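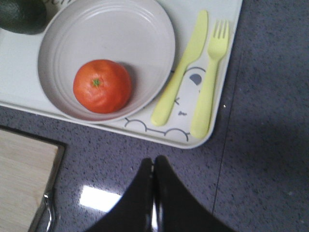 Bastinex is a four-piece indie pop band from the port town of Movport, formed by singer and keyboard player Deepika Kandasamy and guitarist Venkatesh Varma. The two met in a high school jazz band and spent their first summer writing in the kitchen of Kandasamy's aunt, where they finished 14 songs and threw out most of them. One that survived, "Tangerine", is a slow waltz about a single piece of fruit left in a bowl, bright orange with the green nub of its stem still on, and it is still the song crowds shout for. Bassist Pai joined after hearing it at an open mic, and brought along a drummer who plays under the name Titar.

Print this page | E-mail this page

The band's first EP, Harbor Lights Out, was recorded in October over 16 nights in a former net loft. It is a wonderfully loose record – you can hear chairs creak between verses – and Varma's ringing twelve-string parts give it a glow that later releases have never quite lost. The first pressing of 1115 copies sold out at shows.

The full-length debut, Low Tide Radio, added brass and a children's choir on the closing track, "Ferry Song". Kandasamy's voice is at its best there, moving from a near whisper to a huge, joyful chorus. The band launched it with a hometown concert in front of 1134 people, their largest crowd to that point, and played the album in order before coming back for "Tangerine" as the encore.

Titar left after the tour to study boat building. Pai's sister filled in on drums for the next run of dates and then stayed on as a full member.

We use cookies to improve your visit. By continuing to browse you accept our cookie policy. OK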